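Pale Blue Tea Things: A Gallery

Home > Collections > Table > Tea > Pale blue

This gallery covers the pale blue tea wares in the Treloar household collection. The collection as a whole runs to 138 pieces and is kept at the house in Metville. Most of it is ordinary table china, bought to be used. The tea wares have their own page because they get asked about more than anything else, mainly by people who have inherited something similar and want to know what to call it.

The notes are by Marjorie Treloar, with a few additions from readers. Larger pieces are on the Serving page. Plates and saucers are on the Flatware page, and the brown kitchen teapots are under Everyday.

A note on the color

The glaze on these pieces is listed as pale blue throughout the site. Some sellers call it celadon, some call it duck egg, and the Burnent shop used to put "ice" on its price tags. Celadon is usually used for glazes on the green side, but the word gets stretched to cover pale blues that lean a little green. Color on a screen is not reliable. If you are trying to match a replacement cup, take one of your own along to the store and hold the two side by side near a window.

On a glossy glaze this light, shape does most of the work. There is no pattern to look at, so the eye goes to the outline of the pot, the curve of the spout and the line of the rim. It also means that chips show up early, usually on the spout tip and the edge of the lid.

Teapot and two cups

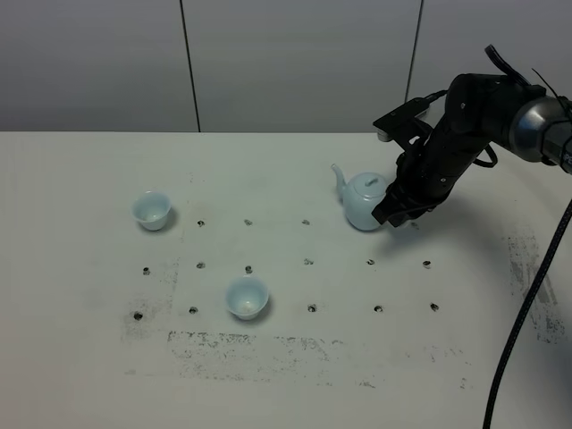 Page last changed: 9 January 2023

Teapot with domed lid, small round-bodied form, and two matching cups. Porcelain, pale blue glaze, glossy. The lid has a small knob and the spout is slender and curved.

The cups are small and flare toward the rim. A flared cup lets tea cool faster than a straight one, and it is easier to hold by the rim when the tea is hot. The drawback is that it tips more easily, so they are not the cups to carry across a room on a tray.

Both cups are empty. The nearer one has a small white speck in the bottom. White residue in a teacup is often scale from hard water, and Metville water is hard. Diluted white vinegar left in the cup for a few minutes will usually lift scale. Rinse well afterward. Do not use a scouring pad on a glossy glaze. The scratches are too fine to see at first, but tea stain collects in them.

How the set came here

Marjorie bought the teapot and cups together at the Zulldale spring sale, from a box marked as kitchen goods. The sale is held every February in the old feed store, and the china tables are at the back. The pot was wrapped in newspaper with its lid packed separately, and one of the cups was inside the pot. She paid $26 for the lot. There was no saucer in the box and none has been found since.

There is no maker's mark under the pot or either cup. Paper labels were common on sets like this and came off in the first wash. Several readers have written in with suggestions about the maker. None of them could be confirmed, so the entry is left as "unmarked."

Using the teapot

This pot is still in use. It is a good size for two people having small cups, or one person having several. It suits green tea and the lighter oolongs. Strong black tea is made in one of the brown pots, which hold more and don't show stains.

Warm the pot first with hot tap water and pour it out. Add the leaves, then the water, and put the lid on. With a slender spout, large leaves can block the flow, so a basket strainer is a help if one fits the opening. Hold the lid with a fingertip when pouring the last of the tea.

Fill the cups in turns, a little in each, then back to the first. The tea at the bottom of the pot is stronger than the tea at the top, and pouring this way evens it out.

Washing and storing

Wash by hand in warm water with a little dish soap. Do the inside of the spout with a narrow bottle brush. Dry the pot upside down on a towel with the lid off. If the lid goes on while there is still moisture inside, the pot will smell stale the next time it is opened.

The cups are kept on the second shelf of the Saarinen cabinet in the dining room, side by side and never stacked. Stacking flared cups seems safe, but they wedge together and the upper foot rubs a ring inside the lower cup. If two cups are stuck, put cold water in the top one and stand the bottom one in warm water. Wait, then pull them straight apart.

The teapot is stored on the same shelf with its lid resting upside down on a folded square of cotton. When it has to travel, the lid is wrapped by itself and the spout gets an extra layer of soft paper.

Questions readers send

Value. We don't give valuations. Unmarked tea sets of this kind usually sell for modest prices, and the condition of the lid matters most. A dealer in Burnent told Marjorie that of every 70 teapots he is offered, hardly any have a perfect lid.

Replacement cups. Measure the width across the rim and the height before you start looking. Photographs make small cups look bigger than they are. Matching the shape is easier than matching the color, and a near match in a slightly different blue looks fine once there is tea in it.

Repairs. A glued cup should be kept for show. Household glues are not meant for hot drinks. A chip on the underside of a foot can be left alone if it is not sharp.

Borrowing. Pieces from the collection are lent to the Metville library for its table display and are not otherwise available.

Corrections to any entry can be sent by mail or left at the library desk with the title of the page. Please say which piece you mean.

Next: Sugar bowls and creamers
Back to: Table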